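3. Hanging the hoop

OK, on to the fun part! By now you should have the table pushed up against the wall (section 2) and the contents of the Pallidden kit laid out somewhere you won't knock them on the floor. For this section you need the hoop, its suction cup, the net, a soft cloth and a little warm water. Leave the ball in its bag for now, or you'll be playing before the cup has had time to settle. I've done that more times than I'd like to admit.

3.1 Wipe the wall where the cup is going to sit. Plain warm water is fine. I used to use spray cleaner and it left a film, and the hoop was on the table by lunchtime.

3.2 Dry the spot with the cloth and then leave it alone for a few minutes. Go make coffee.

3.3 Run your fingertip over the spot. If you feel a bump, a chip or a bit of old paint, move over an inch or two and start again. A suction cup wants smooth wall under the whole disc, edge to edge.

3.4 Pick your height. I like the rim high enough that the net clears the tabletop with room for the ball to drop through and roll out, and low enough that a seated kid can reach it. On our walls that comes to 38 cm from the table to the rim, but tables differ, so hold it up and look before you commit.

3.5 Press the center of the cup with your thumb and hold it there while you count slowly to ten. Don't twist. 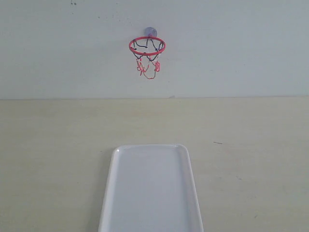 3.6 Now wait 120 minutes before anyone shoots. I know! It's a long time when there are kids in the room. You can set up the scorecards in the meantime (section 5).

NOTE: If you have the older Coron cup, the one with the little pull tab, the tab goes at the bottom. It works the other way up too, but it's a pain to get your fingernail under it when you want to take the hoop down.

CAUTION: No dunking. The cup is made for a light foam ball and nothing else. If somebody hangs on the rim it will come off, and it may bring paint with it — I have a bald patch in my hallway to prove it.

4. Sorting out the net

The net usually arrives squashed flat from the box, with loops folded up inside other loops, and a ball will sit in it like an egg in a cup.

4.1 Check that the cord is still hooked to the rim all the way around. If a loop has slipped off, ease it back on with your fingers. Pliers will bend things you don't want bent.

4.2 Put two fingers down through the rim and open the net out gently, working from the top toward the bottom.

4.3 Tug the bottom loops, one at a time, just enough to get them hanging down. It doesn't have to be even. Mine never is, and the ball doesn't care.

4.4 Drop the ball through by hand five or six times. If it sticks, go back to 4.2 and open the lower part a bit wider.
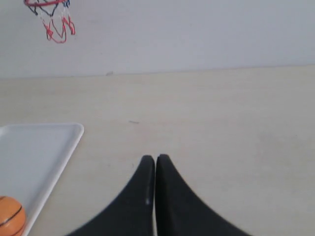 Fig. 4. The net hanging free, bottom loops well above the tabletop.

NOTE: Replacement nets from Prilberg fit this rim as well. They're a little longer, so you may want to go back to 3.4 and raise the hoop before you put one on.

4.5 Once a week or so, press the cup again with your thumb. If the edge has started to lift, take the whole thing down, rinse the cup, let it air dry and repeat section 3 from the top.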